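Cups, Bottles and a White Table: Talking with Elspeth Gourlay

Elspeth Gourlay has run the drinks table at the Windale community hall for six years. It stands against a white wall, and people leave whatever they were drinking from on it.

"Mugs and bottles, mostly," she says. "Someone brings a soda, someone else brings water, and the mugs come out of our cupboard. By four o'clock it's all mixed together."
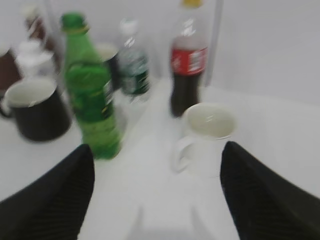
She starts with the mugs. They go back to the kitchen first, carried by the handle, two at a time. Gourlay used to stack them on a tray until a bad afternoon in May.

"I lost three in one trip. I don't own a tray now."

The hall has 35 mugs, bought from different places as the old ones broke. She has no interest in a matching set. People remember which mug is theirs if it's a different color from the next person's, she says, and that saves washing.

Bottles take longer. Anything with a cap on might still be wanted, so she asks before she moves it. Green soda bottles are the ones she likes to keep.

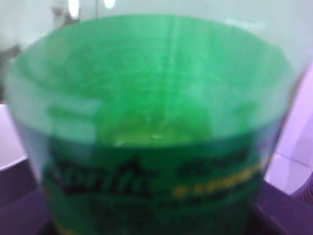
"You can cut one down and start seeds in it. The green plastic is fine for that. Rizwan Marwat has a windowsill full of them at home, and he gets his from me."

Coffee drinks are newer on the table. Gourlay doesn't buy them, but the younger members bring their own and still want a mug to pour them into.

"I asked one of them why not just drink it from the bottle. She said it tastes better in a mug. I can't argue, I'm the same with tea."

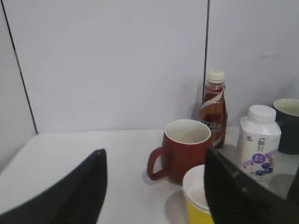

A dark red mug and a bottled coffee drink on the white table.

The last job is wiping down. She uses warm water and a cloth, and goes along the wall edge twice. Coffee rings show up on white, and she would rather get them the same day.

Asked if she would like a darker table, Gourlay shakes her head. "Then I wouldn't see what I'd missed."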